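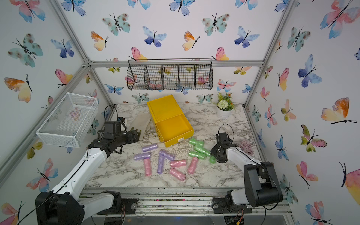 How do I sort out my aunt's craft cupboard without losing my mind (or hers)?

Posted by Mayuree Suwannarat
2025-09-05
Filed under: Home and Hobbies > Storage and sorting

Hello everyone, I hope this is the right section, I did dither between here and Sewing.

My aunt moved into our spare room in January and brought her whole craft cupboard with her, which we were delighted about until we opened it. She is 82 and has sewn, knitted, made cards and painted little boxes all her life, and I don't think she has ever thrown away a button. There are biscuit tins inside other biscuit tins. There is thread on wooden reels, thread on plastic reels and a fair bit of thread on nothing at all. Last week she wanted a particular green embroidery silk for a christening bib and the two of us spent a whole afternoon on the carpet looking for it (we had a lovely time, I must say, but the bib is still not done).

She can't see small labels very well and her hands are stiff in the mornings, so anything with a tight lid is hard for her. The cupboard itself is a good deep one but it's only got two shelves, and things vanish at the back. I'd like to get it into some sort of order while keeping it hers. She is happy for me to help, with the firm exception of the wool.

So, should I go by colour or by type? Drawers or boxes? And does anybody have a kind way of raising the subject of dried-up glue? I've a budget for a few bits from the shops but I don't want to buy a great tower of plastic and then find it's wrong.

Thank you so much in advance, and sorry for the length of this!

Reply from Tansy_in_Letness
Helpful: 406

Oh, what a nice niece you are. I did this for my mother and then, ten years on, for myself, so I have made most of the mistakes already.

Go by job first and colour second. If your aunt sits down to sew, she wants thread, needles, scissors and pins all in the same place, and it's no use to her having every blue thing in the house in one box, lovely as that looks. So I'd have a sewing lot, a card-making lot, a painting lot and so on, and only then sort by colour inside each one. Thread is where colour really earns its keep. Ours lies in shallow trays, one layer deep, so you look down and see the lot at once. As soon as you have two layers the bottom one may as well be in the next county.

On drawers or boxes, I'd say drawers for her, and small ones. A deep box means tipping and rummaging, which stiff hands don't like. Look for ones that run easily and have something to take hold of on the front. If the pull is mean and slippery, tie a loop of ribbon through it. My mother had a different ribbon on each drawer, and after a fortnight she had stopped reading the labels altogether. Check that the drawers have a stop at the back as well, or one good tug and it's all over the floor.

For the cupboard, put in a third shelf if you can. It's usually just four pegs and a board cut to size, and any timber yard will cut it for you. Leave the front few inches clear so she has somewhere to rest a hand or put down a tin. Heavy things at waist height, please, and nothing she loves on the very top.

As for the glue, open it together. My mother was quite ruthless once she had the lid off and could see for herself. The same goes for felt pens: give her a scrap of paper and let her try each one. She'll be the one saying out it goes. I would do an hour at a time and stop for tea while you're both still enjoying it, and I'd start with the buttons, as everybody likes buttons.

Leave the wool. She has told you about the wool.

Reply from plolano_pete
Helpful: 7

Jam jars. Screw the lids to the underside of the shelf and the jars hang down. Did mine in the shed for screws, works a treat.

Reply from Mrs Ocampo

I'm sorry to disagree with Pete but please don't do the jars, not with stiff hands! My neighbour tried it with beads and I was finding them in her slippers until Easter.

I would only add to what Tansy has said that you should make the labels big. I use the backs of old birthday cards cut in strips, with a thick black marker, and I stick a bit of whatever it is on the end (a button, a snip of lace, a twist of thread). Then it doesn't matter whether she has her glasses on. Good light helps more than anything, though. We put a battery lamp inside our cupboard door, the sort you press, and it made the back of the shelf into somewhere you could use.

Also, keep one drawer for muddle. Whatever's left over at the end of the day goes in there and you deal with it when it rains.

Comment from Mayuree Suwannarat

Thank you all, I read these out to her over supper. She says yes to the ribbons, yes to the lamp, and that Pete sounds like her late brother. We did the buttons this morning and found the green silk, in with the buttons.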